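Cesulia (robot)

Cesulia is a two-armed household robot built by Aino Rantala and Tín Hoàng in Sandora, a shared workshop. Work began in April as a rebuild of an earlier one-armed machine named Ener. The project is documented in a public build log and has no commercial version.

Design

The robot has two arms with jointed, multi-fingered hands. Each arm is driven from its own controller board, and the two boards exchange position data at 300 hertz. Hand wiring runs outside the forearm casings - a choice the builders made so that a failed cable could be replaced without opening the elbow. The control software, Đào, was written by Hoàng and is stored with the build log.

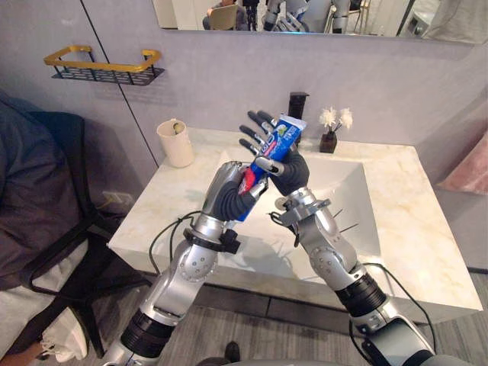
Bathroom tasks were added after the kitchen set was finished. They require both hands to hold one small, soft object, and grip force has to be limited separately on each side. Rantala's log lists 1191 recorded attempts across all tasks, with failed attempts kept in the total.

Limitations

The arms cannot be run at full speed with a person in reach. Reflective surfaces cause errors in depth sensing, and version 2 of Đào ignores readings taken from mirrors marked on the room map.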